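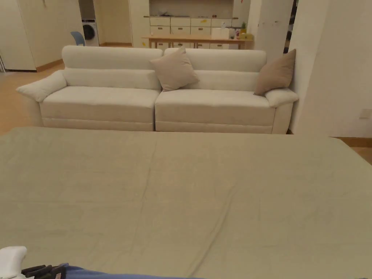
Sheet pills after a few washes, is it the thread count or the dryer?

Posted by plainweave_k, July 31, 2026

I bought two flat sheets from Plavora in January, cotton-polyester blend. One has pilled across the middle third, where the feet and hips move. The other has been used less and is still smooth. Both get a warm wash and high heat in the dryer, usually with towels. The label gives a thread count but no fiber length. Is this a defect, or is it my laundry routine?

3 replies

Retamal_Linen

Pilling is fiber ends working loose and tangling. In a blend the cotton ends break, but the polyester holds the pills on the surface, so they don't shed the way they would on all cotton. Thread count tells you very little. Fiber length and yarn twist matter more, and neither is usually printed on the package.

Towels are the likely cause of the extra wear. Wash sheets separately, inside a load that leaves the drum half empty, on a short cycle. Dry on low and take them out slightly damp. A fabric shaver will remove what is there. Keep the sheet flat and taut on a hard surface and don't press.

If the sheet is 100 percent cotton, the same steps apply, but the pills tend to fall off over time.

dustruffle

mine did that too, went back to the store in Petenberg and they swapped it no receipt. worth asking

Bandomer

Skip fabric softener. It loosens the surface fibers. Also check the drum for rough spots by running an old nylon stocking around the inside. If it snags, the machine is part of the problem.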